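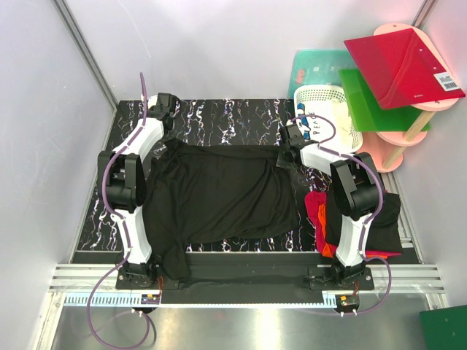
Figure 3. The Gurnow cell with a T-shirt on the work surface. Photo: Dela Korletey.

4.2 The shared-workshop build

The second build we looked at is Gurnow, a two-arm cell put together by Amra Vukčević and Todor Petek in a shared workshop. Its makers present it as proof that cloth handling can now be done outside a funded lab. We are less sure. The cell is a real piece of work, and the notes that come with it are better than most. The claims made for it go further than the notes do.

The layout is plain. Two arms are fixed at the front corners of the work area and face inward over a black marbled surface, and the garment goes between them (Figure 3). The bases are tied together by a mounting plate laid across aluminum rails. Petek told us that the rails were the part he would spend money on again, and we agree with him. Earlier home builds in our survey, Kolev among them, bolted each arm to the bench separately and had to measure the spacing again every time one was bumped.

Cable routing is handled less well. Each arm carries a purple cable along its links, clipped on the left arm at intervals, with slack left in a loop above the gripper. Slack is needed if the wrist is to turn freely. Below the left base, though, the cable hangs in a wide loop over the metal floor, and the small electronics boards sit near the bases with thin wires attached. We asked whether a falling sleeve had ever caught on any of this. The build log does not say, and Vukčević could not remember a case. That is a weak basis for the word "robust," which the project page uses in its first paragraph.

The surface raises a different question. Black cloth on a black surface, even one veined in white, lavender and pink, looks to us like a hard case for a camera-based method. A fair test would report it apart from the easy ones. The published log lists 1,240 fold attempts but does not sort them by garment color, so a reader can't tell how many were dark shirts and how many were bright red or orange ones. Gebhard Pfister, who reviewed the log with us, thought the dark shirts would pull the average down. We can't confirm that from what was released.

Nor is it clear what counts as a finished fold. In Figure 3 the lower left part of the shirt hangs past the front edge of the surface and onto the mounting plate. If an attempt begins from a position like that, the arms must first bring the cloth back onto the surface, and the log has no separate entry for this step. We would have liked to see one.

Cost is the claim most often repeated by others. The parts list comes to 2,000 dollars, not counting the enclosure, the tools or the workshop fee. Leaving out the enclosure is hard to defend when its walls shape the light that falls on the cloth. Londeo, the other shared-workshop project we studied, lists its walls and lamps in full and looks more expensive as a result – a poor reward for careful bookkeeping.

None of this means the build should be ignored. The spacing between the arms is documented, the drawings are complete, and Borislav Papadopoulos was able to make a second mounting plate from them in one evening without asking for help. What he could not do was repeat the reported fold rate, and he tried on four garments before he stopped. We return to his results in Section 5.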